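Minutes of the gripper comparison meeting
Friday 13th March, Clavon room, Zuststead

Present: Gerrit Vermeulen (chair), Zulema Maldonado, Fermín Huenchumán, Marisol Tran (minutes)
Apologies: Ulises Domínguez

1. Minutes of the February meeting
Accepted, with one correction. The controller under test was the Proltilow, and the name was written wrong in item 3.

2. Hand-held gripper, household trials
Zulema presented the work with the hand-held gripper on soft and light objects. 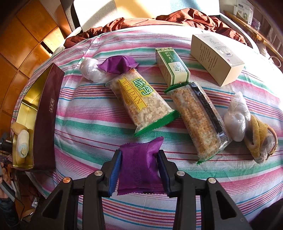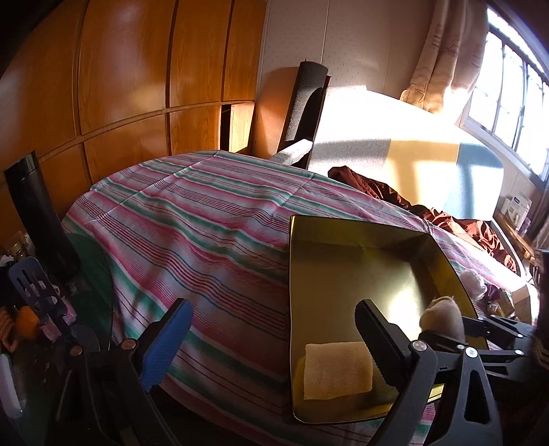 Hand-held gripper with blue padding, striped bed cover.

She reported 100 trials in total, of which 14 were marked as failed. Most of the failures were with snack packets, when the jaws closed on the crimped end and the packet turned. Gerrit asked if the operator could simply take the packet lower. Zulema answered that yes, but then the instruction to operators must say so, and at the moment it says only "grasp near the centre".

Fermín is of the opinion that the ribbed pads are better than the smooth ones for thin plastic wrapping, but he would like to see the same objects repeated with the smooth pads before we decide. Agreed.

There was a longer discussion about sunlight. Marisol noted that the wrist camera loses detail when a shiny surface is in direct sun, and the exposure needs some moments to recover. Fermín proposed to fix the exposure by hand. Zulema prefers to leave it automatic, as the darker parts of a room would otherwise be useless. Not decided – both settings will be tried.

3. Arm and controller
The Cisternas arm arrived with the wrong flange. Gerrit has written to the supplier and will colour-mark the adaptors so they are not mixed again. The Proltilow controller ran for 748 minutes without a fault, on the old firmware. Ulises sent word that the new firmware should wait until the flange is solved.

4. Actions
Zulema – rewrite the grasp instruction for packets.
Fermín – repeat the trials with smooth pads, 2 operators.
Marisol – compare fixed and automatic exposure.
Gerrit – follow up the flange.

5. Other business
Fermín asked for a second set of pads to be kept in the storage cupboard. Gerrit will order them.

The next meeting will be announced by email.

Related items
Minutes of the February meeting
Proltilow controller: test notes
Pad materials, list of samples
Booking the Clavon room

Contact the Zuststead gripper group | Copyright Zuststead | Back to top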